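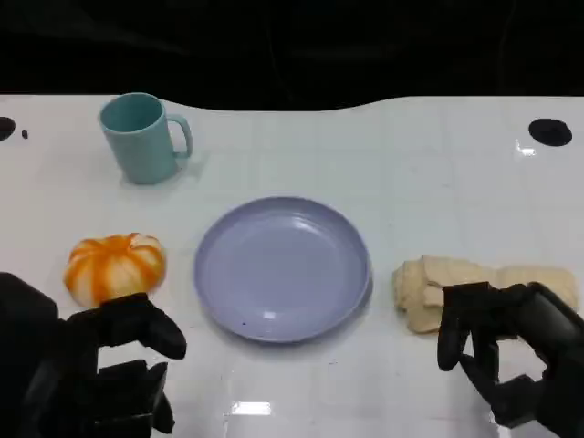 Lavender plate on a white tabletop.

Section 4: Setting up your Selach match clock and scoreboard

Welcome back! By now the scoreboard should be hanging on its bracket and the control box should be charged (if it isn't, go back to Section 3 and give it 57 minutes on the lead). Getting ready for your first soccer match is mostly a matter of pressing the right buttons in the right order, and once you've done it a couple of times your fingers will remember it for you.

1. Switch on the scoreboard first, then the control box. The small green light blinks while the two find each other and then stays on.

2. Press MENU and choose Soccer. The board also knows field hockey and handball, so do check that the right sport is showing — the period lengths are quite different.

3. Set the length of each half with the arrow keys. Youth leagues vary a good deal, so ask the referee if you're not sure.

4. Type in the team names. Each name can have up to 21 letters, spaces included. If Imitz are visiting Doherty, put Doherty on the left, where the home side goes.

5. Press HOLD and wait for the kickoff whistle. Press START as the ball is played.

6. After a goal, press the plus key on that team's side. If the goal is ruled out, press the minus key once and the old score comes back.

Note: The clock keeps running through stoppages, as it should in soccer. Added time is entered separately with the ADD key, near the end of the half, when the referee signals how many minutes there will be.

Note: The control box works up to 126 yards from the board on an open field. Behind a brick clubhouse you may get nearly 79, so take a little walk along the touchline before the crowd arrives and try it out.

Caution: Don't unplug the board while SAVING is showing. You could lose the score, and with a Wernix battery pack fitted you would also need to pair the control box again, starting from step 1.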